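Print this page | E-mail this page
Reading time: 4 minutes

Your questions about sorting the odds-and-ends box

I wrote up my box-on-the-table method for sorting craft and workshop leftovers in December and the e-mails haven't stopped since (lovely, keep them coming!). I've had 34 that ask more or less the same handful of things, so I'm putting the answers on one page where I can find them as well.

Why tip everything into a box? Why not straight on to the table?

Rods roll. Dowels, bits of cane, old pencils, they all head for the floor the moment you let go of them, and then I'm on my hands and knees under the table with a torch. A big open box with sides keeps the lot together and I can still get both hands in. I used to use a tea tray, but the lip was far too low and beads went straight over it.

What sort of box do you use?

Mine is a storage box from Zulano that used to live in the loft with the Christmas lights in it. Any box will do if it's wider at the top than the bottom. Straight sides are a pain, you keep knocking your knuckles, and you can't see what's lurking along the edges. I'd go for a pale colour inside too, as dark bits vanish in a dark box. I bought a lovely navy one once and lost a whole packet of black buttons in it for a fortnight.

Does it matter if the box gets scruffy?

Not a bit! Mine is covered in scrapes and there's a stain in one corner from a leaky bottle of wood dye. Wipe it out so nothing sticky gets on your felt and carry on. I did try lining it with wallpaper, but the wallpaper tore and I spent longer picking out the shreds than I'd have spent sorting.
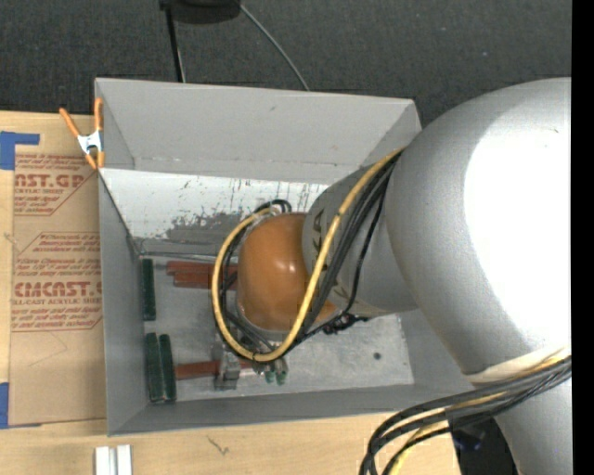
What goes where, then? I start with shape and leave everything else for later. Colour is tempting (I know, I'm a sucker for a rainbow drawer) but when you go looking for something you nearly always want a long thin thing or a chunky thing, and the shade comes second. Chunky pieces go against the side, standing up if they'll stand, like the dark green foam blocks along the left wall, and long ones lie flat and more or less side by side, as the two reddish-brown rods do. Then I can see at a glance what I've got, and the middle stays clear for whatever I'm dealing with next.

Do foam blocks need storing any special way?

Keep heavy things off them, that's my main rule. I left some under a tin of screws for a winter and they've had a dent ever since. I stand mine on end in a shoebox, packed close enough that they prop each other up. Keep them out of the sun as well, my windowsill ones went all crumbly.

And wooden rods?

Flat if you've room, or upright in a tall jar if you haven't. Leaning them in a corner is how I ended up with a set of bendy ones. I sort by thickness first and length second, and anything shorter than my thumb goes in the kindling bucket. My Drolent drawer unit takes the long ones if I put them in corner to corner, which drives me slightly mad but there we are.

How long does all this take?

Depends on how much you've hoarded! My worst go was 323 pieces (yes, I counted, I was curious) and it took me from after breakfast until gone three, with a stop for soup. An ordinary boxful is done before the kettle's boiled twice.

Can children help?

Mine loved it when they were small. Give them one kind of thing to look for, all the round ones, say, and let them get on with it. Anything sharp comes out before they start, and so do the tiny beads if you've a toddler about.

Where do you send what you don't want?

The scrap store on Titer Lane takes clean foam and wood offcuts, though do ring first as they get full. They're fussy about glue, so I pull off anything with a crust on it.

Do you sell the labels?

No, sorry, they're just brown parcel tags and a felt tip. If you want something smarter, the stationer's in Chantharasri Arcade had nice card ones when I was last in.

Is it all right to keep a "don't know" pile?

I've had one for years. It lives in a biscuit tin and I go through it whenever I'm looking for something else.

Print this page | E-mail this page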